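2018-11-26
Bench notes, Riltell desk-tidy kit, trial day 1

Kit came back out of the box this morning. To recap for anyone picking this up later: Riltell sells it as an add-on for a light arm, with a wrist camera, a fixed camera and a license for their software, which is called Cumetti. The claim is that it handles office areas "out of the box". We had the older version in May and sent it back. Keskinen, the reseller, says everything we complained about has been fixed. I'll believe it when I have logs.

Setup took 72 minutes against the 20 on the quick start card. Most of that went on the license server, which wanted a port that our network blocks, and then wanted it again after a restart. The camera calibration was quick, I'll give them that. It passed on the second try. The first try also said it passed, but the offset was plainly wrong, so I don't put much weight on the green check mark.

Trial area is the desk by the divider. I did not prepare it, on purpose. Riltell's demo videos all have a bare table and even lighting, and we don't have a customer who works like that. Desk top is white and washes out badly on the wrist camera, and under the desk it gets dark quickly. Auto exposure is on by default and the setting is buried three menus down. I left it alone for the first runs so we see what a buyer would see.

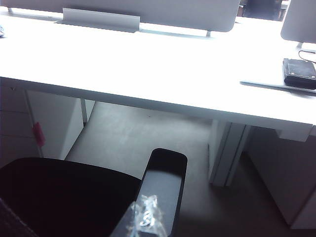 Wrist camera, default exposure. Clear bag at the chair armrest, desk behind.

The clear bag is the item I care about. Thin crumpled plastic was the worst case in May and it's the worst case now. Cumetti puts a box on it, loses it, puts a box on part of it, then decides the shiny folds are a separate object. Confidence jumps between 42 and values I'd call made up. The printed 3 on the bag seems to help a bit, so my guess is that it's hanging on to the print and ignoring the plastic. To check: same kind of bag with no printing. If the score collapses, we know.

Second complaint, black on black. The seat and the armrest come back as one blob in the depth map. The brochure has a line about "full furniture awareness". I asked Keskinen what that covers and got the brochure again as a PDF.

Ran the log export at lunch. 301 entries for the morning, a good part of them the same warning repeated ("low contrast region"). There is no filter. You can export to their own format or to CSV, and the CSV has no units in the header row. I wrote a small script to clean it up, it's in the shared folder under riltell.

The fixed camera is the part I was most ready to like – a second view ought to settle the arguments that the wrist view can't. In practice it depends entirely on what is standing between it and the work. The manual says the software "adapts to partial occlusion". 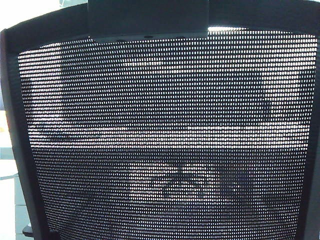
With a chair back that close I would want the software to say it is blocked and stop using that view. What I got was a normal status light and a list of detections, most of them light patches in the mesh. None of this raised a warning in the main window. You have to open the per-camera tab to see that anything is off. For a product sold into offices, where people push chairs wherever they like, that's a real gap. I'd rank it above the bag problem.

For comparison, the Civix unit we looked at drops a blocked camera and tells you so. It's uglier and the mount is worse, but I knew where I stood with it.

To do:
– fixed exposure on the wrist camera, repeat the bag runs
– bag without print
– fixed camera higher up, same chair position, see if the false detections go
– ask Keskinen in writing whether the blocked-view warning exists in any version
– find out what the license costs after the first year, the quote leaves that line blank

Not recommending a purchase on today's results. Kit stays on the bench until the repeats are done. Please don't update the software if it asks, I want both days on the same version.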